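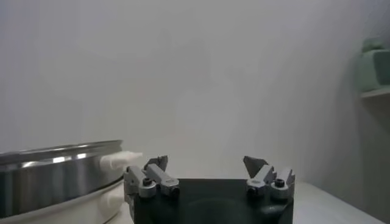

*Stainless steel pot on its white base, in front of the plain white wall.*

# The Drullo pot page: your questions

Last tidied up 24th April. If you got here from the newsletter, hello! This page started as one reply to one email about burnt porridge and has been growing ever since, so it wanders a bit. Use your browser's search if you're after something in particular. I cook at home, I write Drullo in the evenings, and I'm not a metallurgist, so if your pot came with a booklet and the booklet disagrees with me, go with the booklet.

## Cleaning

### I've burnt something onto the bottom. Is the pot ruined?

Almost certainly not. Put in enough water to cover the black bit, add a good spoonful of bicarb, bring it to a simmer and leave it ticking over for ten minutes or so. Turn it off, go and do something else, then come back with a wooden spoon and see what lifts. Most of it will come away in sheets, which I find much more enjoyable than I should. Whatever's left gets a second go of the same.

This is for a pot that's safe to heat directly. If yours is the removable sort that sits in an appliance, check first, and if you're unsure, pour hot water and bicarb in and leave it overnight instead. Slower, same idea.

### What about the rainbow marks?

You get those blue and gold swirls when steel gets quite hot. They're harmless and I left mine for years. If they bother you, a splash of plain white vinegar on a soft cloth takes them off in seconds. Rinse it well afterwards or your next batch of custard will be memorable.

### And the white spots that look like chalk?

Minerals from the water. We have hard water here in Westo (the kettle looks like a cave) and the spots turn up whenever I let a pot drip dry. Vinegar again, a quarter cup or so with some water, warmed gently in the pot, then tipped out. Drying with a tea towel straight after washing stops most of them coming back.

### Tiny pits that won't scrub out. What did I do?

Salt, I'd bet. If you tip salt into cold water it sinks and sits on the steel, and over time it can leave little pinprick marks. Wait until the water's boiling, then salt it and give it a stir. The pits you've already got won't go away, but they don't matter for cooking. One of my favourite pots is covered in them from my pasta-every-night period.

### Steel wool, yes or no?

Not on a polished outside, please! You'll see every stroke. I use a soft sponge outside and a nylon scrubber inside, and the gentle powder cleanser for anything stubborn. If there's a visible grain in the steel, rub along it. If you've got a mirror finish, use the softest thing in the cupboard and accept that fingerprints are now part of your life.

### How do I clean under a rolled rim?

Good question, and one I get all the time. A thick rolled edge is lovely to pour from and lovely to hold onto with a cloth, but there can be a little groove underneath where starchy water dries. An old toothbrush and warm soapy water, once every couple of weeks, all the way around. Then run a corner of the tea towel along it. If you leave water sitting in there you can get a faint brown line, and people write to me in a panic thinking it's rust. Usually it's tea-coloured starch.

### But what if it IS rust?

Could be a bit of surface rust from something else, like a steel wool fibre that got left behind or a cast iron lid that touched it in the drying rack. Bicarb paste, soft cloth, rinse, dry. If it comes back in the same spot every time, the surface itself may be damaged there and I'd stop storing wet food in it.

### Can it go in the dishwasher?

Plain steel, generally yes. Anything with a cord, a plug, a coating or a glued-on handle, look it up before you risk it. I mostly wash mine by hand, partly because a big pot takes up the whole bottom rack and then I'm doing the plates in the sink. Seems backwards.

## Where to keep it

### Bench or cupboard?

Bench, if you use it more than a couple of times a week. I went through a phase of clearing every surface and all that happened was I stopped making soup. A big pot in a low cupboard behind the colander might as well be in September. Mine came back out and the soup came back with it.

### Won't it splash up the wall?

It will if you ladle from it, yes. Plain white walls are merciless about tomato. I keep a damp cloth handy and wipe as I go, and once in a while I go over the paint with warm water and a drop of dish soap - no scouring creams, they leave a shiny patch that catches the light at breakfast and then you can't stop looking at it. If you've got room, pull the pot forward a hand's width while you're serving.

### How do I keep a white base white?

Wipe it the same day. I know, I know. But curry is easy at seven o'clock and permanent by Thursday. For marks that have already set, I make a loose paste of bicarb and water, leave it on for a few minutes, then wipe it off with a damp cloth and again with a clean one. If it's a base with any electrics in it, unplug first and keep the cloth well wrung out. Don't use bleach on plastic, it can yellow over time, and then you're worse off than when you started.

### Can I stack steel pots inside each other?

You can. Put something between them, though. I cut up an old flannelette sheet for this and the pieces have lasted for ages. Paper towel works too but it goes everywhere.

### What's the thing you hang your lids on?

That's the Lullar rack, and it's the question I get asked most that has nothing to do with pots. Mine came from Bañuelos, the homewares shop down the hill, and I paid full price for it like everybody else. It holds 4 lids. I have more than 4 lids, so the rest live in a drawer and make a racket. I can't tell you whether they still stock it, so please ring them and not me!

## Cooking

### Why does everything stick?

Your pot's too cold, or you're fiddling. Warm the pot on medium, then add the oil, then wait until the oil runs around easily when you tilt it. Put the food in and leave it alone. It'll grab at first, and after a few minutes it'll let go by itself. If you're prodding it the whole time you'll tear it and blame the steel. I did this with onions for most of my twenties.

### Is there a trick for milk?

Rinse the pot with cold water first and don't dry it, then pour the milk straight in. Low heat, stir often, and scrape gently along the bottom. It's my nan's method, and I've never had cause to argue with it. Milk still boils over if you wander off, and I'm afraid no trick covers that.

### Can I leave leftovers in the pot in the fridge?

Overnight, sure, once it's cooled down a bit. I don't like leaving anything salty or really acidic in there for days on end. Tomato sauce, pickling liquid, that sort of thing goes into glass. It's also just easier to see what you've got. A lidded pot in the back of the fridge is how I lose soup.

### What size should I buy?

Bigger than you think if you make stock, smaller than you think if you don't. I have 3 that get used properly: a little one for eggs and sauces, a middling one that does nearly everything, and a big one for soup and corn and the occasional crab. If I could only keep one it'd be the middling one. Sets are fine if they're on special but you'll probably end up with a size you never touch, and it'll be the one at the front of the cupboard.

### Heavy or light?

I like some weight in the bottom and not much in the sides. Pick it up in the shop with one hand and imagine it full of water. If that makes your wrist nervous, put it back and try the next one down. A heavy base heats more evenly, but a pot you can't lift comfortably won't be used, and it's a pretty expensive ornament.

## About this page

### Do you get paid for any of this?

No. No ads, no free pots. I do have a shelf of my own money in saucepans and I'd rather not add it up.

### How do I get the newsletter?

There's a sign-up box at the foot of the home page. It goes out when I've got something to say, to 2,683 of you as of the last one, which still makes me sit down for a minute. My hope when I started was that I'd get to 2,000 and then have a cake. I had the cake.

### Can I send in a question?

Please do! Use the contact form and tell me what kind of pot it is, what you cooked in it and what you've already tried. That last part saves us both a lot of time. If you've already used the steel wool, just say so, I won't tell you off. I read everything, though I'm slow in school holidays.

### Will you do frying pans next?

I've got a draft going. Cast iron keeps taking over it, so I may have to split it in two. Wok questions are welcome as well, especially from anyone on an electric cooktop, as I've only got gas and can't test the advice myself.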